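Section 4 - Setting up the cupboard (read this before you plug anything in)

This is the bit of the Grangate handbook for whoever is fitting out the comms cupboard at a small site. Cooling, dust, cables, labels. If you're only here for the phone system go to section 7. Updated July 2024, older printed copies go in the bin please, they have the wrong clearance for the door.

4.1 Before you start

You need:
- the cupboard key and the spare (spare lives at reception)
- a tape measure
- a vacuum with a brush head
- the Virlow vent kit, both grilles and the fan tray
- screwdriver, pencil, masking tape
- the label printer and a full cartridge
- a cheap thermometer that remembers its highest reading

Check the shelf is the 400 mm deep one. The shallower shelf looks the same in the packet and will not do, the back feet hang off it. If you've been sent the wrong one ring Trygve Bakke at stores, don't bodge it with a bit of wood.

CAUTION: Power to the cupboard must be off at the wall before you fit the fan tray. Off at the wall, then try the light. If the light still comes on you've turned off the wrong one.

4.2 Clearing out

1. Empty the cupboard. All of it. Mops, Christmas tree, box of old phones.
2. Vacuum top to bottom, shelf first, floor last.
3. Wipe down with a dry cloth. Not a damp one.
4. Look for pipes. If there's a water pipe overhead stop here and ring the office, we'll need to find another cupboard.
5. Look at the floor. Carpet has to come up. Lino or bare floor is fine.

Note: people will try to put the mops back. Put the "no storage" sign up on day one, it's in the kit.

4.3 Fitting the vents

Low grille brings cool air in, high grille lets warm air out. Get them the wrong way round and the fan fights itself all summer.

1. Mark the low grille on the door, lower edge 223 mm up from the floor. Pencil, then masking tape over the line so the paint doesnt chip.
2. Mark the high grille on the opposite side wall, as near the ceiling as the template lets you.
3. Cut both. Vacuum up as you go.
4. Screw the grilles on with the slats pointing down.
5. Fit the fan tray behind the high grille. Arrow on the tray points OUT of the cupboard.
6. Leave the filter out for now, it goes in last.

CAUTION: Do not cut into the wall until you've checked what's on the other side. At Prado it was the staff fridge.

4.4 Where the heat comes from

Quick bit of background as people keep asking why they can't just shut the door and forget about it. Everything in the cupboard gives off some warmth. The switch a bit, the router a bit, the power supplies more than you'd think. The server is the big one.
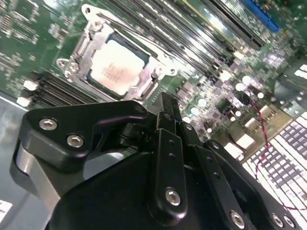 Air flow matters more than how cold the room is, so think about the path first and the temperature second. Cool air in low at the front, through the kit, warm air out high at the back. Most of the server's heat starts at the processor, the part with the pale metal lid inside the silver bracket, and the long black memory slots next to it want air moving along them too. None of that is yours to touch, the case stays shut at site, but it's why the front and back of the server must be kept clear. No folders leaned against it. No coats. A bag on top isn't great either. If you can't get a flat hand between the back of the case and the wall, pull the shelf forward until you can.

4.5 Putting the kit in

1. Server on the shelf first, two people, one each side. Front faces the door.
2. Battery unit on the floor, never on the shelf. It's heavy and it will bring the lot down.
3. Switch above the server with a gap. Use the spacers in the bag.
4. Router at the top, aerials outside the cupboard if it has them.
5. Power leads to the left, network leads to the right. Every site the same, so that anyone can walk in and find things.
6. Leave a loop of slack in each cable so the kit can slide forward.
7. Tie with the soft straps. Not zip ties. If you've already used zip ties cut them off carefuly and start again, sorry.

Note: the straps come in one colour now. The old blue and grey system is finished, ignore any blue ones you find.

4.6 Labels

Both ends of every cable. Same text both ends. Site code, then what it goes to, then the port. Rosteno is code 403, so a lead there reads 403 - SWITCH - 9 if it's going into port nine. Your site code is on the front page of your pack.

1. Print in pairs.
2. Wrap the label a thumb's length from the plug.
3. Write it in the cable book as you go. Not afterwards. You won't do it afterwards.
4. Photo of the finished page to the office.

Handwritten labels are ok for one night only. They fade and then we're all guessing.

4.7 Switching on

1. Check the fan tray arrow again.
2. Power back on at the wall.
3. Battery unit on, wait for the steady light. If it beeps for more than a minute turn it off and ring us.
4. Router, then switch, then server. Leave a few minutes between each.
5. Hold a strip of tissue at the high grille. It should blow away from the cupboard. If it sucks flat the fan is in backwards - go back to 4.3 step 5.
6. Tissue at the low grille should pull in.
7. Fit the filter on the low grille, fluffy side out.
8. Thermometer on the shelf beside the server, not on top of it. Shut the door. Reset the thermometer.

Come back the next day and read the highest figure. Write it on the card inside the door. If it's in the red part of the card, prop the door open, tell the office, and don't wait for us to ring you.

CAUTION: A propped door is not a fix. The cupboard has to be locked overnight.

4.8 Looking after it

Monthly:
- filter out, vacuum it, filter back in
- tissue test on both grilles
- read the thermometer, write it down, reset it
- move whatever's been put in front of the low grille

Every December, before the heating has been on full for long:
- new filter
- check for radiators or heaters that have been moved close to the cupboard
- vacuum the floor and the shelf edges, kit stays where it is
- press the test button on the battery unit, hold until it clicks
- change the card inside the door

Note: do not blow dust off with canned air while the kit is running. It just goes further in.

4.9 If it goes wrong

Fan noisy - usually the filter. Clean it. Still noisy, check for a loose screw on the tray.

Fan stopped - check the plug, then the wall switch. If it's really stopped prop the door and ring for a new tray. We keep them in stock.

Thermometer blank - battery. Flat round one, spares in the key box.

Server making a noise it didn't make yesterday - leave it on, leave the case shut, ring the office. Have the site code ready and hold the phone near the door so we can hear it.

Smell of burning - off at the wall, door shut, leave the room, follow your fire notice. Ring us after.

Section 5 covers the key log and who's allowed in.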